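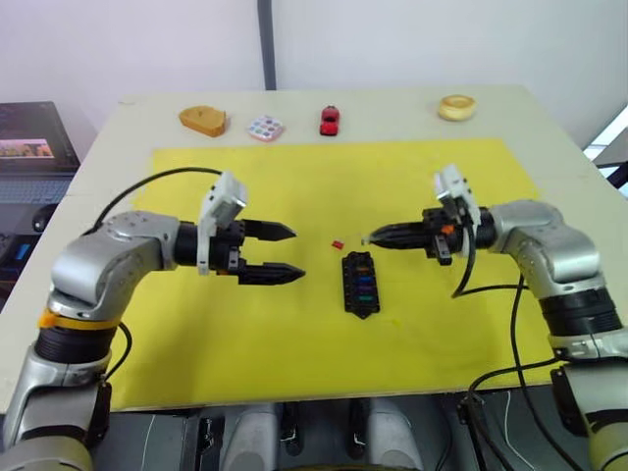
Sorting out fuses before the spring

Most of the calls we get in the first cold weeks of the year are about something small. The heater fan has stopped, or the rear window won't clear, or the socket that charges the phone has gone dead. Very often the cause is a blown blade fuse that costs next to nothing, and the hard part is finding the right one in the drawer.

Barnabás Pálfi spent part of the winter break going through our stock, which had reached 166 packets, many of them opened and put back in the wrong place. Everything is now kept by rating – the colour of the plastic body tells you which is which once you have learned the code. On most standard blade fuses red is 10 amps, blue is 15 and green is 30. Purple is 3 amps, and it is the one people most often find they don't have.

Please go by the number printed on the fuse as well as the colour. Old plastic fades, and some shades are close to each other in poor light.
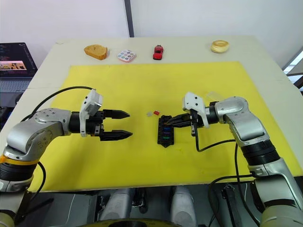

Can I put in a stronger fuse if the old one keeps blowing?
Leave the rating as it is and find the fault first. The fuse protects the wiring, and a larger one may let the cable overheat before it blows.

When you change a fuse, switch off the ignition and take the key out. Check the diagram in the handbook, pull the old fuse straight up and look at the metal strip through the plastic. A break in the strip means it has blown. Press the new one down evenly until it sits firmly in the slot. If a terminal looks green or burnt, stop there and bring the car in.

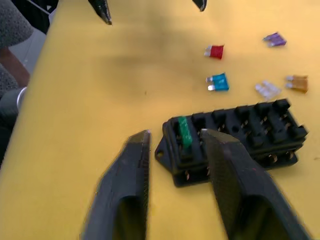 A green blade fuse in the end slot of the fuse box, with loose fuses behind.

Mixed packs of 40 are at the front desk. Máté Szűcs will go over fuse boxes and relays again at the members' evening in May, and Ákos Győri is taking names.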